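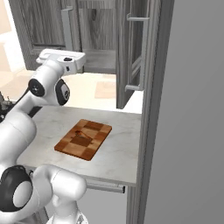 I have worked at Stovier for 10 years, most of that in the prep kitchen and the last two planning the work there. We make meals for schools, two hospitals and a handful of offices. In September the company told us it was bringing in robot arms for part of the prep side, and I said I would write down how it went. A few people have asked since, mainly other kitchen staff who have been told the same thing is coming their way.

The arms come from a firm called Jarkell. Before anything was delivered, they built kitchens on a computer and tried the jobs out in there. I had not expected that to take up so much of my own time. Somebody has to tell the people building it how a kitchen is used, and that turned out to be me and Tamsin Hapeta, who runs the early shift.

So for three weeks we sat in the small office in the afternoons and watched simulated arms reach for cupboards. Tamsin was better at it than I was. She would stop it and ask why the arm had gone across the worktop when there was a board out, or what it would do with a cupboard door left open. We leave doors open all the time. You get the tray out, your hands are full, the door stays where it is until somebody knocks it shut with an elbow. The first version of the software treated every door as shut unless it had opened it itself. That got changed, and I would like it noted that it got changed because of a woman who has been hitting her head on those doors since before I started.

The jobs they settled on were dull ones. Fetching and putting away containers. Moving boards between the wash area and the benches. Loading the trolleys for the Celitham run, which goes out first and is the one everybody hates, as it means being in at four. Chopping stayed with us, and so did anything with a hot pan.

Now the part people want to know. There were 3 of us on the four o'clock start and there are now 2. The third person, who would rather I left his name out, moved to days. He did not lose any hours. He did lose the early rate, and it took until the second month for the company to agree to make up the difference, and then only until spring. I think that should have been settled before the arms were switched on. I said so at the time and I am saying it again.

For the two still on earlies the work has changed shape. There is less carrying. My knees have noticed when I cover a shift. There is more standing and checking, and more waiting, and you have to keep your own habits tidy in a way we never did. If you put the lids on a different shelf, you used to shout across to tell people. These days you have to put it in the tablet as well, and if you forget, the arm stops and a light comes on and you walk over and sort it out. On a bad morning that happens a lot. On a good one you forget it's there.

It is also quieter. I didn't see that coming. Early shift was always a talking shift, and with one fewer in, and the two of them at opposite ends of the room, there is not much talk. They have the radio up louder now.

Stovier put out a notice saying the arms had loaded 1,098 trays in their first full week. That is a true number. It leaves out how many of those trays one of us turned round afterwards so the labels faced the right way, which the drivers need. We reported that, and it was fixed a fortnight later.

Training was better than I feared. Jarkell sent a man called Mihăilă, who stayed for the first stretch and did the four o'clock start with everyone else, including the morning the boiler failed. He showed us how to pause the arm, move it by hand and set it going again, and made each of us do it until we had stopped being nervous. Most of the older staff took to it faster than the younger ones. They read the sheet.

If your place is about to do this, ask about pay first and get the answer in writing. Ask who gets to sit in on the planning, and try to get somebody in there from the shift it affects. Managers know where things are meant to be kept. Your early shift knows where they end up. And ask what happens when it stops, who is meant to deal with it and whether they are being paid to.

There is talk of a second arm for the afternoon side. Tamsin and I have been asked to go back into the office and look at the layouts again. She has said she will do it if the hours come off her shift this time and don't go on top of it. They have until the end of the month to answer her.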